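Plarkska Kitchen Help
Baking > Yeast doughs

We use cookies to remember your login and measure traffic. By continuing to browse you accept this. Manage settings

Cardamom buns spread flat during second proof
Posted by Rūta Paju in January

I have been making the same cardamom bun recipe for two winters and the results have become worse, with no change to the written recipe. The dough behaves well until shaping. After the second proof the buns are wide and low, and in the oven they spread further. The crumb is acceptable but uneven, with larger holes near the top and a dense line along the base.

Formula, by weight:

Bread flour 500 g
Whole milk 300 g
Sugar 100 g
Butter, softened 80 g
Instant yeast 7 g
Salt 8 g
Ground cardamom 6 g

Method: everything except the butter goes into the mixer on low until combined, then medium for ten minutes. Butter is added in pieces and mixed until absorbed. First proof is in a covered bowl until doubled. I divide, roll, fill, knot, and place the buns on a lined sheet. The second proof is in the oven with only the light on. I bake at 425 F.

What I have already tried: less milk (dough was stiff and tore during rolling), fresh yeast, and a different brand of cardamom. None of these fixed the spreading. I shape on the bare table with a light dusting of flour. 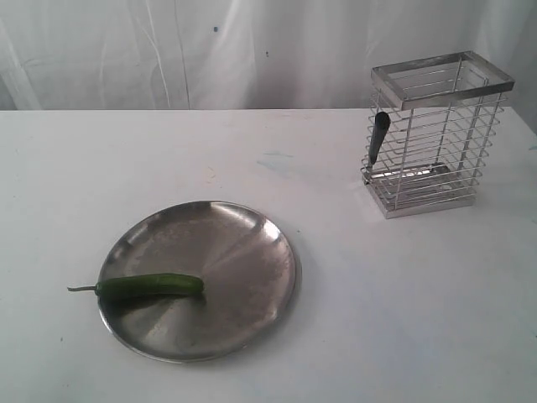 Replies

Didenko
Posted at 9:40 a.m.

The formula is within the normal range. Milk is 60 percent of flour weight, sugar is 20 percent, and butter is 16 percent. A dough with those numbers should hold a knot. I would look at temperature and at dough development, in that order.

1. Second proof temperature. An oven with the light on is often much warmer than people expect. In a small, well sealed oven it can pass 95 F after an hour. At that temperature the butter in the dough softens to the point where it stops contributing any structure, and the filling starts to leak. The outside of each bun also proofs faster than the center. Put a thermometer on the rack next to the sheet and read it after an hour. You want 75 to 80 F for an enriched dough like this one. If the reading is higher, turn the light off and set a pan of warm water on the lower rack, or leave the sheet on the counter under a loose cover.

2. Dough temperature at the end of mixing. You didn't give one. Ten minutes on medium adds a fair amount of heat through friction, and if the milk was warm to begin with, the dough may come off the hook in the mid 80s. Use cold milk straight from the refrigerator and measure again. Aim for 76 to 78 F. Instant yeast will still work, and the first proof will take longer.

3. Development before butter. Check the windowpane before the first piece of butter goes in. Fat added early coats the flour and slows gluten formation. If the dough tears when you stretch it, mix another two or three minutes, rest it for five, and check again. Ten minutes is a starting point and depends on the mixer and the batch size.

4. Shaping. Chill the dough for 30 to 45 minutes after the first proof, before rolling. It will roll thinner with less flour and the knots will be tighter. Loose knots open sideways. Tuck the tail under each bun and press lightly.

5. End point of the second proof. Do not wait for the buns to double. Stop when they are clearly puffy and a fingertip dent fills back slowly and only partway. With an overproofed bun, the dent stays and the surface wrinkles a little around it.

The dense line at the base together with large holes near the top suggests overproofing in a warm spot. Changing the yeast would not correct that, and neither would the cardamom.

On the flour, check the protein figure on the bag. Some store brands have moved their bread flour down by a point or more while keeping the same label. For this recipe I would want 12 percent or higher. If you switch to a stronger flour you may need another 10 to 15 g of milk.

Run one change at a time and write down the temperatures. A half batch is enough for testing.
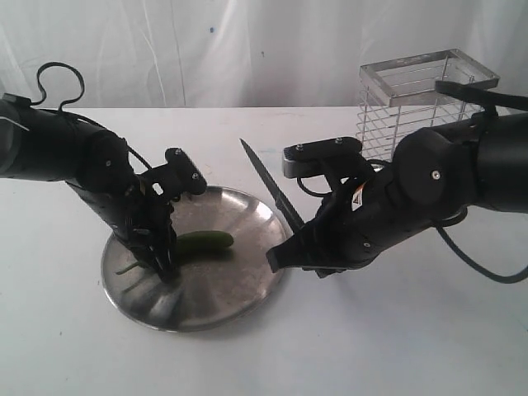

For a half batch, mixing time needs attention too. Many stand mixers do not catch a small amount of dough properly and the hook just pushes it around the bowl. Scrape down twice, and go by the windowpane and not the clock. If the hook still does not grip, knead by hand for the last few minutes before the butter goes in. Keep the buns the same size as in the full batch, otherwise the proof times cannot be compared.

One more point on the bake. 425 F is fine for small knots if the oven is fully preheated. A weak oven will let the buns spread before they set. Give it 30 minutes after the beep.

Edited to add: if you use parchment that has been greased, stop greasing it. The buns need a little grip.

Gediminas Raudsepp
Posted at 1:15 p.m.

Mine did this too. I put them closer together in a pan so they hold each other up. Works every time. You get soft sides, but my family prefers that.

Also your salt seems ok. I use less sugar.

Rūta Paju
Posted at 8:05 p.m.

Thank you both. I measured tonight. The oven with the light on was 99 F at the rack after an hour. The dough came out of the mixer at 86 F, and I had been warming the milk. The flour bag says 11.5 percent.

I made a half batch with cold milk and proofed it on the counter, same flour. It took 70 minutes for the second proof where I used to allow 45. The buns kept their height in the oven and the knots are visible. There is still a slight dense line at the base on two of them, both from the back of the sheet. I will try the chilling step next and then the stronger flour.

Gediminas, the pan method is a good backup, but I need them separate for wrapping.

Didenko
Posted at 8:30 p.m.

Those numbers explain most of it. For the back of the sheet, rotate at the halfway mark and check whether the sheet is warped. If the line is still there after that, move the rack down one position so the bases get more heat early on.

353 members follow this topic

Contact | Terms | © Plarkska Kitchen Help | Back to top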